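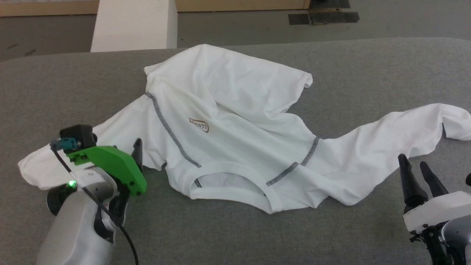 Seraina Thaler wrote back on the first draft of this card that a flattening score means very little until you say how badly the garment started out, and she was right, so the starting state is now part of every record.

# Medumley Garment Flattening Set

Welcome, and thank you for taking a look! Medumley is a collection of two-armed robot episodes in which a long-sleeved shirt starts out crumpled on a fabric-covered table and has to end up flat enough to fold. It goes along with our Achari policy, and we've tried to write down the things we wished other people's cards had told us.

## What's inside

- 700 episodes, split across 4 starting states (bunched hem, twisted sleeve, folded over, fully balled up)
- a head view and wrist views for every episode
- a `start_state` label, checked by 2 annotators

## What we found

Training on all the starting states together raised final coverage by 18 points over training on balled-up shirts alone, and most of that gain came from the sleeves. We had expected the hem to matter more (we even argued over lunch about it!).

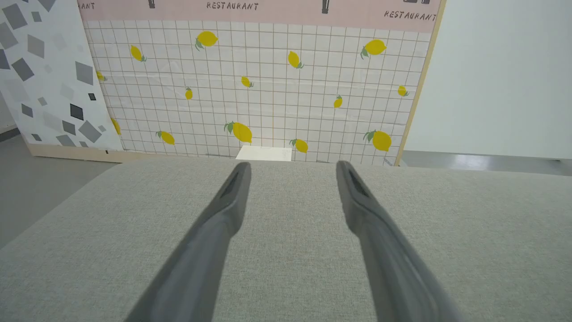
The wrist views helped mainly in the last few inches before a grasp, where the head view tends to lose the cuff behind the gripper. Dropping them hurt the twisted-sleeve episodes most, and hardly changed the others.

## Known gaps

White fabric is overrepresented, and there are no buttons or zippers. Please don't read our numbers as saying anything about dress shirts. A November release should add darker knits.

## Version

August 2021, first public release. Loading scripts are in `zollero/`.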